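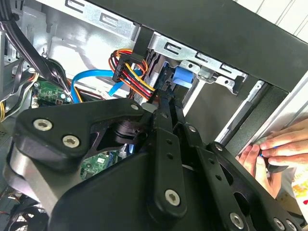

What I wanted to find out

My project looks at why people in Villside hang on to old computers instead of dropping them at the tip. I got onto it because my nan had three dead ones in her garage (one was holding up a shelf!) and she wasn't the least bit embarrassed about it. I started in March and finished the write-up in August 2025.

How I did it

I wrote a short survey and put 150 copies through letterboxes between Clirgate and the Boria shops. I got 97 back, which blew me away, I was expecting maybe a dozen. I also sat down with 8 households for a proper chat, usually over far too much cake.

What people told me

The biggest worry was private stuff left on the drive, mostly photos and tax papers. Plenty of people had no idea the transfer station takes computers for free, and a few thought they'd get fined for bringing one in. One bloke told me he'd paid so much for his that throwing it out felt rude. I sort of get that.

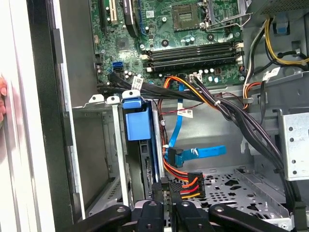

An opened desktop tower, with the CPU socket empty and four RAM slots below it.

Cost came up less than I'd guessed. Distance came up heaps, especially from the Clirgate end, where the bus only goes past the station twice a day.

What I'd change

My survey was too wordy and question 15 made no sense, so I left it out of the results. I'd also ask renters and owners separately next time, as renters seem to clear things out whenever they move. If the council ran a pick-up day with drive wiping on the spot, I reckon a lot of garages would empty pretty fast. Nan has already said she'd want her shelf fixed first.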